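Subject: Re: Reruns schedule and episode guide for "Masanja"
From: Joyce Kombo
To: classic-tv list

Halima Athumani wrote:
> Could the archive office confirm whether the pilot of "Masanja"
> will be shown with the first season? My copy of the guide
> lists it separately, under the title "Brukura."

Dear Ms. Athumani,

Thank you for your inquiry. The pilot was made under the title "Brukura" and runs 40 minutes. It was never cut to fit the regular half-hour slot, and for that reason the guide lists it apart from the season. It will be shown in January, directly before the first episode.

Members should also note that 2 episodes carry the wrong writing credit in the printed guide. Both scripts were submitted by the Stikero office, and the online listing has been corrected.

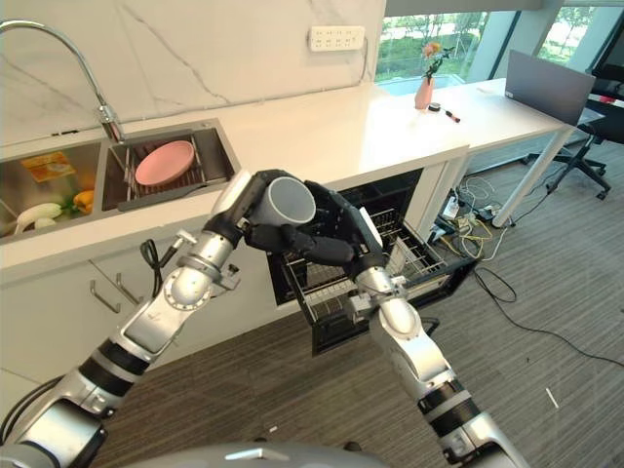 The full listing now contains 1,087 entries, including the guest cast for each episode of "Ferno." Requests for copies of individual pages should be sent to this office with the episode title and season number.

Sincerely,
Joyce Kombo
Program Archive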